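### 4.3 Failure case: the sheet comes too

Of the 1,602 grasp attempts logged in June, 632 ended in something other than a fruit in the jaws. Most of these are dull. The jaws close early, or close on air, and the policy tries again with the patience of a vending machine. We set those aside and look at the 37 attempts in which the Niteck policy took hold of the tablecloth instead, and meant it.

The produce task uses a deformable cover over a second, softer layer, with fruit and vegetables placed on top (Figure 4). We chose it to be hard for depth estimation, and on that count it has been a triumph. Glossy creases return highlights that the Kirano segmentation head reads as edges, and a crease between two open pads looks a good deal like something worth picking up.
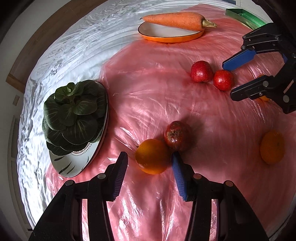
**Figure 4.** Produce laid out on the pink sheet, with two grippers at the work surface.

In a typical case the jaws come down over an orange, miss low, and close on a fold. The force reading rises smoothly, since plastic under tension is a very agreeable thing to hold. The grasp is then scored as a success and the arm lifts. The orange departs in one direction and any neighboring dish starts in the other. The emergency stop was pressed in every one of the 37 cases – by a person, we should add. The Mavlow safety monitor, whose job it was, reported nominal operation throughout.

The monitor did exactly what we had configured it to do. It trips on a force spike, and a dragged sheet produces none until it runs out of slack. By then the plates have usually joined the experiment.

Moving the fruit into a rigid tray removes the sheet from under the target but brings troubles of its own. Fruit near the back wall leaves little room for the jaws, and a second gripper working the same tray can hide the very piece the first one wants. 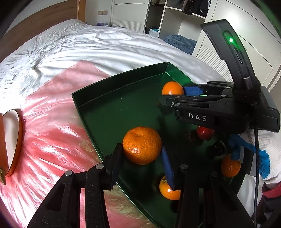 We therefore score tray and sheet attempts separately, and advise against reading an average of the two as a measure of anything. A policy can look quite respectable on the average and still be unfit to stand near crockery.

Two changes were made. The success check now requires the target to move with the jaws for 100 ms after lift, and the monitor compares the motion of the cover with that of the fruit. Replayed on the June logs, the pair flags 36 of the 37 drags. The remaining one, known in our notes as the Pitkänen case, passes both tests: the jaws held the sheet and the orange together, and by any definition we had written down, it was a very good grasp.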